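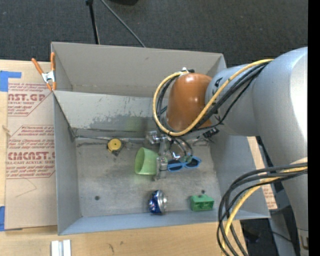
By Oi-ling Liu

Home Tablets Styluses Opinion About

3 min read

I have drawn on a tablet for most of my working life, and I think people worry far too much about pressure levels. The stylus matters less than the glass under it.

In January I swapped my old Nostia pad for a Flovia. On paper the Flovia was better in every way. It also has a slick screen, and my lines slid about for weeks. A matt film costing 50 pounds fixed most of that – more than any setting in the menus did.

Shops sell these things by numbers because numbers fit on a label. Very few let you draw a slow curve before you pay. I would happily give up half the brush library on mine for a surface with some bite to it.

If you have 800 pounds to spend, go and borrow a friend's tablet first. Draw for an hour. Hatching will show you more than a signature will. Then spend less than you meant to, and keep some back for spare nibs.

Recent posts
Baneck nibs after 60 drawings
Chaltu Chala on inking with Wiriya
Do you need a drawing glove?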